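The rulebook gets a haircut

Forty pages. That's what the old handling guidance ran to at Gollden before Ingeborg Ostermann took a pen to it over one winter. Her version is 4. She is not sorry.

"People were signing the last page and never opening the first," she says, on the phone, between trains. "So you had a signature and no rule."

Ostermann runs test practice for the company, which builds software for arms that work in kitchens, dining rooms, care homes. Places with cups in them. The short version has been going round since September and a few other shops have picked it up, Prarel among them, mostly by word of mouth. It isn't a standard. No number, no logo. She calls it house rules and gets a bit cross if you call it anything grander.

So what's in it?

Write the task down before you run it. One sentence, plain words. If the sentence says "pick up the cup" then a run where the cup gets shoved a hand's width and then picked up needs a line saying whether that counts. Most teams, she reckons, decide that afterwards. Over coffee. With the result already on the board.

Fix the retry rule. Same thing.

Keep the failures. All of them, same folder, same naming. Jagadeesh Iyengar at Prarel went back through a year of the team's simulated trials after reading that bit and found 1,251 logged runs and 453 with no outcome filled in at all. Not failed, not passed. Blank.

"That was a bad afternoon," he says. He'd quoted a success rate out of that same log to a client in Ranness. Had to ring them back. They were decent about it, he says, though the next meeting was a long one.

Then the part that causes arguments, which is simulation. Rule nine: a number from a simulator is reported as a number from a simulator, every time, in the same sentence. Not in a footnote. Kamala Fernandes, who reviews test reports for a living out of a small office in Rosser, thinks this one is worth the other eight put together. She sees reports where the word turns up once on page two and then the tables just say "grasps".

She's not against rendered rooms, far from it. Cheap, quick, you can run them overnight and nobody's mug gets broken. Her gripe is with tidy ones. A bare table, one object, dead centre, perfect light. A policy can look brilliant on that and then meet someone's actual dining room with the chairs pulled out and the phone left lying where the plate should go.

The rules ask for clutter, then. At least 20 layouts per task, things on the table that have nothing to do with the task, colour of the furniture changed, what's on the walls changed. And two views kept for every run, a wide one and a close one, because a grip that looks fine from across the room can be sitting on the very edge of a finger. Reviewers get both. Not a highlights reel. 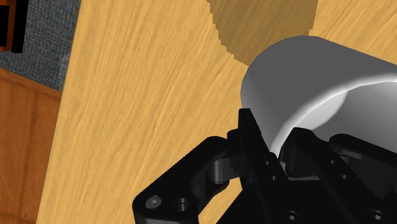
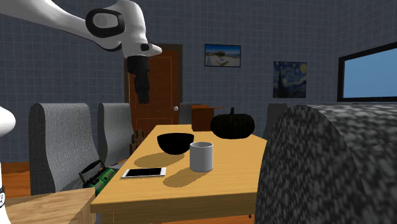 Simulated tabletop work with a white cup: the gripper up close, and the whole room with the table laid out.

Not everyone is sold. Mitsuko Iwasaki, who teaches robotics to second-years and has used the rules as a class handout, likes the length but says they go soft on force. Nothing on how hard you're allowed to squeeze. "A student asked me what the limit was for a paper cup and I had to say, well, it dosen't say." She had them write their own limit and defend it. Some of the defences were pretty thin.

Ostermann concedes the point, sort of. A force section is drafted, she says, and has been for months. Trouble is it's a page and a half by itself and she wont go over four. Something has to come out. She's looking at the naming section.

Hatsue Tanabe would like it left alone, thanks. She looks after the archive at Gollden and the naming section is hers. Date, task, layout, run, outcome, in that order, lower case, no spaces. Before it there were folders called "final" and "final2" and one called "good ones".

"I'd give up the cover page," she says. "Does anyone read a cover page?"

For teams wanting to start somewhere smaller, Fernandes has a suggestion. Pull ten old runs at random. Give them to someone from another team along with the task sentence and ask for pass or fail on each. Then compare with your own log. If the two lists don't match, fix the sentence first and leave the robot alone for a bit.

Iyengar did it at Prarel. Took a lunch hour. He's rewritten six task sentences so far and the one for stacking bowls is still being argued over.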